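Home Research People News Contact

NEWS | ROBOTICS & AUTOMATION

Hullville lab teaches robot arm to admit when it is unsure

HULLVILLE, 2 June 2023 — Researchers at the Gaete Laboratory have published a grasping method that lets a robot arm put a number on its own doubt, and then do something useful about it. The method, called Prikberg, cut failed grasps by 30 percent in tests on household clutter compared with the lab's previous planner, which had never doubted itself in its life.

Picking mixed objects out of a bin remains one of the less glamorous problems in robotics. A toddler manages it before breakfast, usually in order to throw the objects somewhere else. Robots do well when every item is the same shape and poorly when a soft toy is leaning on something hard.

Most planners score a long list of possible grasps and send the arm to the winner. Prikberg scores the list several times over with slightly different assumptions about where surfaces are and how much they will give. If the scores agree, the arm goes in. If they quarrel, it makes a small, cheap move first, such as a nudge to one side, and looks again.

"The old system would pick a spot on a plush toy with total conviction and come up with air," said Ustyna Sirko, who led the study. "We wanted one with a little less self-esteem."

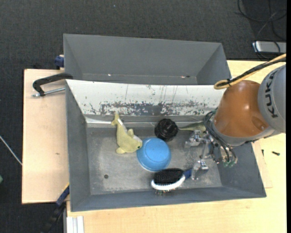

The team ran 2000 grasp attempts on a KUKA arm with a multi-fingered gripper, half of them with Prikberg and half with the older planner. Objects were drawn from a pool that included plush animals, bowls, jars and hairbrushes, and were tipped into a metal bin in no particular order. Each planner faced the same piles, rebuilt by hand from reference photographs. This is exactly as tedious as it sounds and took from February into spring.

Prikberg asked for a second look in 272 of its 1000 attempts. Soft objects accounted for most of these, followed by anything smooth and round lying close to a wall. The extra move added a few seconds each time, and the paper reports the slower pace in full. On a pile of easy objects, the older planner is still faster, and the authors suggest that people with easy objects keep using it.

Hairbrushes turned out to be a special case. The planner agreed with itself about them almost every time and was wrong more often than the team would like. Bristles return patchy depth readings, and all of the scoring passes were fooled in the same way.

"It's very sure about hairbrushes," said co-author Tadeo Ledesma, who built the test rig. "We have a section on that. It's not a short section."

The next round of work will add touch readings from the fingers, so that the arm can change its mind after contact as well as before it. The group also plans to try the method on transparent packaging, a decision Sirko describes as "asking for trouble, but on a schedule."

The paper, the grasp records and the planner code are available on the laboratory's website. The records include every failed attempt, labeled by cause. One of the labels is "unclear," and it is well used.

Related news
Breltunov workshop on soft-object handling: call for papers
Gaete Laboratory opens second test room
Why depth sensors dislike shiny things
Student project sorts laboratory's spare cables, mostly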